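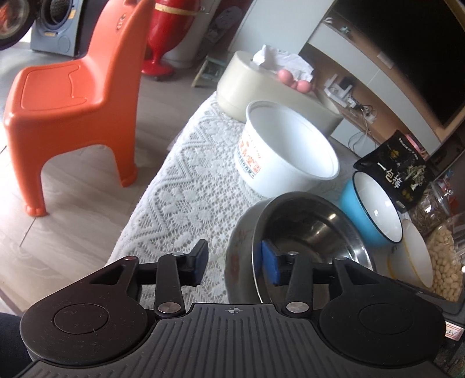 Unit 4 compares two fingertip linings on the same hand-held two-finger gripper, and the object set for the comparison is thin-walled household vessels. Bowls are a useful test because the rim is narrow, the wall is curved in two directions, and the load path runs well away from the contact point. In the view from the gripper's own camera, the right finger is against the inner rim of a stainless steel bowl, and the bowl is tilted on the table. The contact surface is blue foam on a black pad. A polished interior of this kind also reflects its surroundings, which matters for the tracking section later in the unit.

4.1 Hardware

Both configurations use the Jircombe hand-held body with pivoting fingers. The finger geometry is not changed between runs. Only the lining is exchanged.

Lining A (Skeser): open-cell foam, glued to the pad.
Lining B (Gornis): molded silicone, ribbed, press fit.

Check the pivot screws before each session. A loose pivot shows up as lateral play at the fingertip and will be read as slip by the analysis script. Tighten until play is gone, then confirm that the finger still returns freely. Do not use thread locker on the course units.

4.2 Why the rim is difficult

Consider a bowl held by one finger inside the rim and one outside. With a rigid pad, contact is close to a line. The friction force is the same for a given normal force and friction coefficient, but resistance to rotation about the contact normal is small, and the bowl swings under its own weight. A soft lining spreads the contact into a patch. Resistance to rotation rises with patch size, so the bowl hangs at a steadier angle.

The cost is position error. Foam compresses by an amount that depends on grip force, and the closing width reported by the gripper is no longer the wall thickness. Students who use closing width to detect a successful grasp should set the threshold separately for each lining.

Pushing a rim with one finger is a separate case. No opposing normal force exists at the gripper, and the table supplies the reaction. Treat the bowl as a rigid body with two contacts, one at the finger and one at the foot or side wall. Whether it tips or slides depends on the height of the finger contact and on table friction. A cloth changes that friction, and the cloth itself may shift. Record the surface for every run.

4.3 Camera

The camera is mounted behind the fingers and sees both fingertips at full opening. Use the following settings for all runs.

Exposure: fixed. Auto exposure will hunt when a metal bowl fills the view.
Focus: fixed, set at the fingertip plane.
White balance: fixed.

Reflective interiors produce features that move with the camera and not with the object. The Tóth tracker discards some of these but not all. If the estimated path drifts while the gripper is held still, move a textured object into the background and repeat. Patterned cloth gives plenty of corners, but a repeating pattern can cause false matches between neighboring repeats.

4.4 Procedure

1. Fit lining A. Run the opening and closing calibration.
2. Place the bowl upright. Approach from above with the fingers straddling the rim.
3. Close until the width reading is stable, lift, hold for 3 seconds, and lower.
4. Repeat with the approach rotated so that the finger plane is tangent to the rim. Expect more failures here.
5. Perform the one-finger push, right finger only, from inside the rim.
6. Change to lining B and repeat the full sequence, starting with calibration.

Log each attempt as held, rotated, slipped, or missed. "Rotated" means the bowl stayed in the fingers but its angle changed during the hold. Keep the raw video for every attempt, including misses.

4.5 Lining wear

Inspect the foam after every session. Replace it at 1000 closures or when the edge begins to lift, whichever comes first. Silicone should be wiped with a damp cloth and dried before use.

4.6 To hand in

Attempt log, one plot of outcome by lining and approach, and 2 pages of discussion. State the table surface and the calibration values for both linings.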